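Moving week in Odthorpe, day two. I will write small notes in this thread, mostly for myself, but maybe they are useful for someone who also must give back an apartment soon.

The rent contract says we leave the rooms "broom clean." I had to look up this expression. It means you sweep, you take out your things, and you do not need to polish the windows. I was very happy to learn it.

Handover is 7/29/21 at 8 in the morning. After this the new place in Pindier is ours, but the keys there come only in August. So we have some nights on the sofa of my cousin – thank you, cousin.

We have packed 66 boxes. I wrote on every box the room and one word for what is inside. The word "various" is forbidden since yesterday, because I opened seven boxes of "various" to find one can opener.

Question for people with experience: do you sweep before the furniture goes out or after? I did both. Before was a waste of time. Under the wardrobe there was enough dust to fill a pillow.

My order for sweeping is now like this. First the corners, with short strokes toward me. Then along the walls. Then the middle of the room, where it is easy. When I start in the middle I get lazy and the corners stay gray.

For corners I like a brush head that is not too wide. The big broom from Flurnis is good for the hallway, but it does not go into a narrow place, it only pushes the dirt deeper.
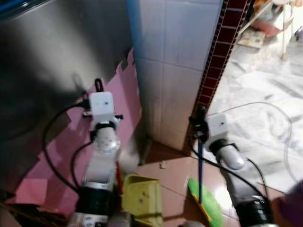

Also, put the dustpan down before you begin, close to where the pile will be. I used to walk through the whole apartment with a pile waiting behind me, and then somebody opened a window.

The thin line of dust that stays in front of the pan: turn the pan a little and sweep again from the side. Two or three times is enough. The last bit I take with a damp paper towel.

The moving company, Dvorak, wants 197 for the small truck, and this is without the piano. We do not have a piano, so I said yes very quickly.

Tomorrow the kitchen. I am a little afraid of the space behind the stove – if you have advice for old grease, please write it under this post.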